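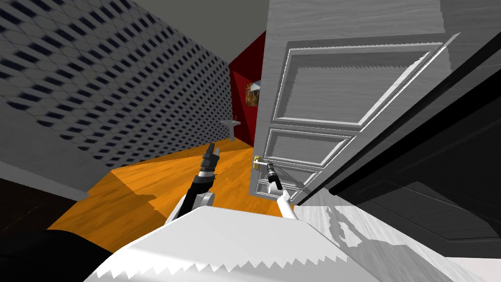

Door task, second round of collection

I have moved on from drawers to doors. The target for March is 1,000 simulated episodes of the two-armed model pulling or pushing a door by its handle, and the count stands at 530 this evening.

Each episode is driven by a person through the headset. Kaede Ikeda and I do most of the driving; Kimie Higuchi checks the replays and marks each one keep or drop. Our rule for a keep is strict: the gripper must reach the handle without touching the panel first, and the door must end up wide enough open for the base to pass.

The room is redrawn for every batch of 20. Floor, wall covering, handle finish and door style are all picked at random from the asset list, so you get combinations no decorator would allow. The current one has an orange wooden floor, a red wall at the far end and a small brass handle on a white panelled door. Small handles are the slow ones. From the robot's own viewpoint the gripper covers most of the lever in the last few centimetres, and the driver has to work from memory.

Two things I changed this week. The idle arm is now recorded as well, where before we froze it and masked it out. I also stopped trimming the pause before the grasp. Kaede thinks the pause will teach the policy to dither. She may be right, and I have kept a trimmed copy of the Wulville batches so we can train on both.

Next job is the handle friction, still set far too low.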